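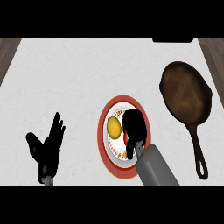

A lemon on the plate and a right hand closing over its neighbour, in simulation. The skillet is still empty.

How to work out whether a robot could do your kitchen chores (without buying one)

I get some version of this email every week: can a robot clear my bench yet? My stock reply used to be "sort of", and Reiko Shibata, who shares a desk with me at Prikthorpe, told me that was a useless thing to send anybody. Fair enough! So I wrote down the test I use myself. You need a free simulator, a two-armed model with five-fingered hands, and one chore you're properly sick of.

I'm using Cikik for the simulating side, but any physics package that lets you drop a robot next to a counter will do.

Step 1. Pick a chore that fits in one sentence

"Tidy the kitchen" is hopeless. "Move the food from the plate to the frying pan" is good, and it's the one I'll use from here on. If your sentence has an "and then" in it, chop it in half and save the second bit for next weekend.

Step 2. Set out less than you think you need

A plate, a pan, a couple of things to eat. My first go had a toaster, a dish rack and a fruit bowl in it, and I spent a whole Wednesday evening fishing an elbow out of the dish rack. Leave plenty of bare counter. You can add clutter later, once the easy version works (and you should, because your real bench has mail on it).

Keep the plate and the pan within reach of the same arm for now. Passing something from one hand to the other is a chore of its own, so park the spare hand somewhere out of the way.

Step 3. Drive it yourself first

Before you let any software have a crack, steer the hands through the job with a headset or whatever controller you've got. Do it 30 times. Yes, it's boring. By the tenth go you'll know where the trouble is, and for me it was always the grasp. Five fingers coming down over something small hide it completely, so you end up guessing from the wrist angle whether you've got hold of it. Lemons have a bit of size to them and forgive you. Little round things skate off across the plate and make you say words.

Two tips here. Come in from above and slow right down for the last bit. And open the fingers wider than feels sensible, then close them all together – if the thumb lands first it just flicks the food away.

Step 4. Hand it over and keep score

Train on your runs with the default settings, then let the policy try the chore 39 times with the food shifted a little each time. Mark each try as done, half done or no good. I count it as done only if the food ends up in the pan and the plate stays put. Vija Ķēniņš is stricter than me and fails any run where the hand bumps the rim of the pan, and she's probably right, given what a real cast-iron pan would do to a real finger.

Don't stop at the first nice run and send it to your mum. I've done that. The next 3 were shockers.

Step 5. Make it annoying

Swap the lemon for an egg. Turn the pan so the handle points somewhere else. Dim the lights. Change one thing at a time or you won't know what broke it, and write the result next to your first score.

So, can it do the chore?

For moving food from plate to pan in a simulator, I'd say yes, on a good day, slowly. For my actual kitchen, with a hot stove and a wet bench and the cat, no, and I wouldn't leave one alone in there. Over 1,000 practice runs might get you a steadier grasp. They won't teach it what to do when the lemon rolls behind the kettle.

If you try this with laundry, send me your score sheet. I haven't been brave enough to start on socks.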